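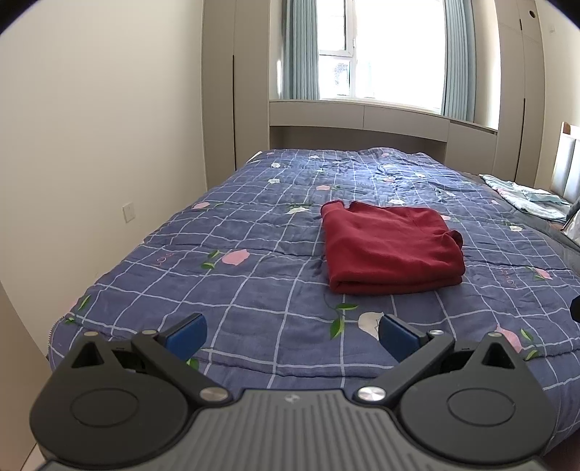 Catherine Munro wrote in to say that my last page on cold spare rooms was all very well, but she had done the windows, she had done the door, and her sister still came down to breakfast in a hat. She wanted to know what to do about the bed itself. Fair enough. I had left out the bed, which is a big thing to leave out of a page about bedrooms.

So this is part two: how to make up a bed in a room the furnace has given up on. It takes an evening, most of it waiting for the mattress.

What you need

A mattress pad, the thickest you own
Flannel sheets, or whatever sheets you have that don't feel like a fish
One quilt or comforter
One spare layer of fleece or wool
Two hot water bottles with covers
A cheap thermometer

1. Find out how cold it is

Leave the thermometer on the nightstand overnight and read it at 6 a.m., before the sun gets a chance to lie for you. My spare room in Clitstead is perfectly pleasant at four in the afternoon. It is a different room by dawn, and dawn is when your guest is in it. Anything in the upper fifties is fine with the bed made as below. Under 50, add a safe heater or offer the couch.

2. Move the bed

If the headboard is on an outside wall, pull it out a few inches. If it's under the window, see whether it will go anywhere else. It usually won't, and you'll have scratched the floor finding out, but try. Put felt pads on the legs first. Skinner's on the corner sells them 13 to a card, a number that suits no bed ever built.

3. Start from underneath

People pile things on top and forget that most of the misery comes from below. A mattress in an unused room stays cold for hours after the air has warmed up, and your guest has to heat it personally. Put the thick pad on. If you have an old wool blanket that's too ugly to be seen, put it between the pad and the mattress, where it can do some good at last.

Don't use a sheet of plastic, or the shower curtain, or the shiny emergency blanket from the car. Fergus Kerr tried the emergency blanket and reports that it was warm, damp, and sounded like someone eating chips all night.

4. Sheets, then the quilt

Tuck the top sheet in hard at the foot and leave it alone at the sides. Lay the quilt so it hangs lower on the side facing the window. Cotton quilts are heavier than they are warm, so don't judge by weight. If yours is thin and flat from washing, treat it as a pretty lid and put the real blanket under it.

5. Add the spare layer

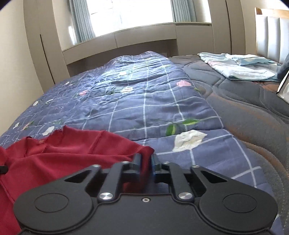 Red for the spare layer, blue for the quilt.

Keep this one folded on top of the bed instead of spreading it out. Some guests run hot and will be too polite to strip a bed you've made, so they lie there and cook. A folded layer is an offer. They can pull it up at 3 a.m. without turning on a light, which they couldn't do back when I kept mine in the hall closet behind the vacuum.

Fleece is good here. It's light, it dries fast and it doesn't matter if somebody's dog sleeps on it. Wool is warmer if you have it and your guest doesn't itch.

6. Warm the bed before anyone gets in

An hour before bedtime, fill both bottles with hot water from the tap (not boiling), squeeze out the air, and put one at the foot and one in the middle. Close the bed up again and leave it. Check the stoppers twice. I'll say no more about that except that the Ondinau bottles I used to recommend are not the ones I recommend now. 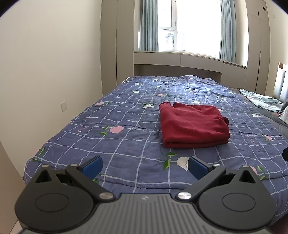
Move the middle bottle down to the foot when your guest turns in, or take it out. Tell them it's there. A bare foot meeting a warm rubbery object in the dark is a hard thing to forgive before coffee.

7. In the morning

Fold the covers right back and leave them for half an hour -- longer if the room feels damp. A cold room holds moisture, and a bed made tight at 7 a.m. will smell like a basement by February. If there's water on the inside of the window, wipe it off with a towel and leave the door open.

Do you need an electric blanket? They work, and they're cheap to run. Mine is from Henelano, cost me $135, and has a controller that glows green brightly enough to read by. If you get one, lay it flat, never fold it while it's on, and don't use it together with the water bottles.

Part three will be curtains, once I've finished hemming them.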